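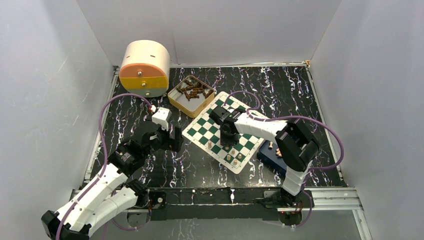 Could the puddings come round again before the grant runs out, Isville wanted to know, and would I please stop calling it a pilot when people have been eating it for months? Fair enough on both counts! So, the supper club, then, as it stands at the end of March.

We've now done 11 suppers out of the Isville kitchen and the last one fed 40, which is as many as the hall will seat without somebody eating off their knees. Your money has gone mostly on ingredients, then on the second-hand oven (a bit of a brute, runs hot on the left, but it holds four trays at once and I love it). The Trinus kitchen has had a slower start. They've put on 4 suppers, all soup and a bake, and the last of them was properly good: leek and barley, with a cheese scone the size of a fist.

I should own up to the fish pie. I'd planned it as a cheap crowd-pleaser and it was neither. The price of smoked haddock went up the week I ordered, the mash went gluey because I tried to do it all in the big mixer, and a fair bit came back on the plates. It's off the list. The chickpea and squash stew that replaced it costs far less per head and people ask for seconds, even the ones who told me at the door they only eat meat.
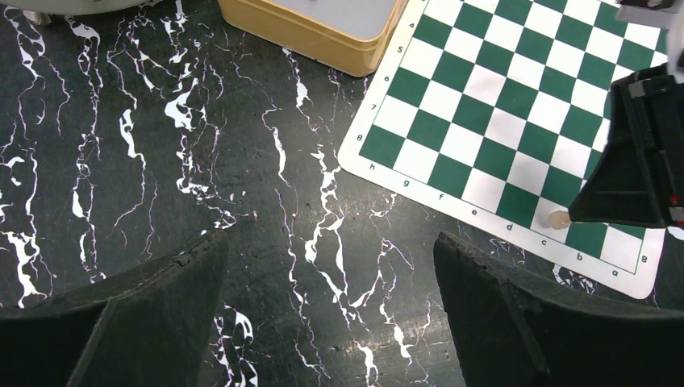 Menus and Money

We're posting the menu a week ahead now, which you asked for last time and which I grumbled about. You were right. Fewer people drop out on the night and I'm told about allergies in time to do something nice instead of a sad plate of salad. Bookings since January come to 129 across both kitchens.

Spending is a little under what I forecast, except for cooking gas, where I guessed badly. I'd like to move what's left in the printing line over to gas, if you're happy with that.

Next up is the Barajas evening, our first go at small plates: tortilla, peppers, garlicky beans and an almond cake I've already made twice at home (for testing, obviously). After that it's Cisska, where the kitchen is tiny and has one working ring, so expect cold things and a very large trifle. I'll send the receipts once the Barajas shopping is in.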